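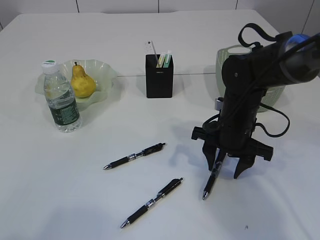

Pen in the gripper, two more on the table

Ticket: pen pickup demo, open day prep
Opened by: Sosina Mersha
Opened: 29 Jan 2025
Status: waiting on Stetano

Hi all! We've got the Flanura folks coming through for the open day and I'd love for the pen demo to behave itself by then. Right now the arm picks up a pen fine, carries it, and then stops dead over the table with a "grip lost" message (even when the pen is right there in the fingers). I ran it 9 times this morning and got the message on 4 of them.

First thing I tried was a restart of the Sitow controller, cables reseated, the usual. No change. Then I opened the wrist camera view to see whether the fingers were blocking it. The tips come up into the view from both sides, but there's plenty of table between and beyond them.

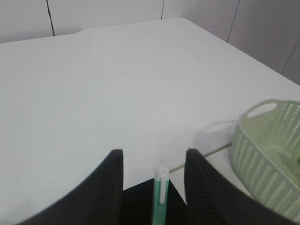 Update 2: force threshold

Brabec support told me to look at the grip force log, and wow, it's long — 1,588 lines for one session. The readings dip right after the lift, and our cutoff is still whatever we set back in August for the foam blocks. Pens are a lot skinnier! I lowered the cutoff a notch and went back to the table with the clear ruler added to the pens,

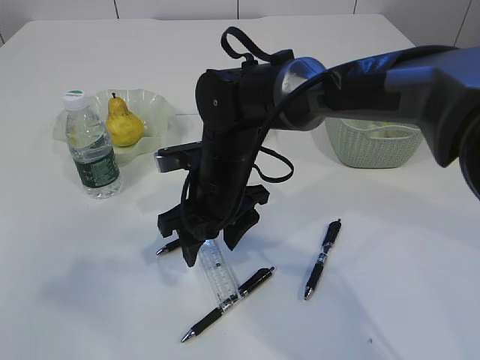
and so far I've had two clean runs, no message. I don't trust it yet. Can somebody at Stetano tell me if the cutoff can be saved per object? I'd hate to retype it between visitor groups.

Leaving the layout below as my starting point for the next test, so please don't tidy the table!

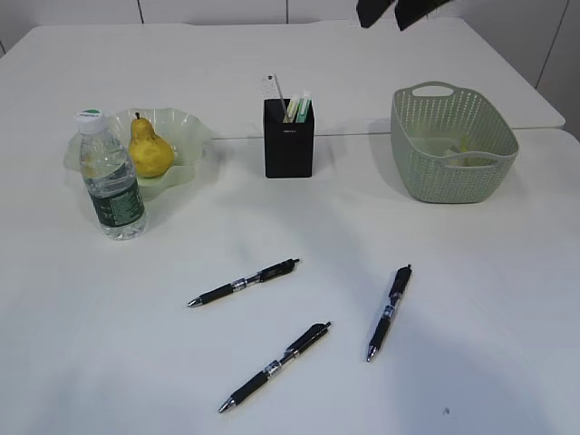 Start layout: three pens up front, pear, bottle, pen holder and basket behind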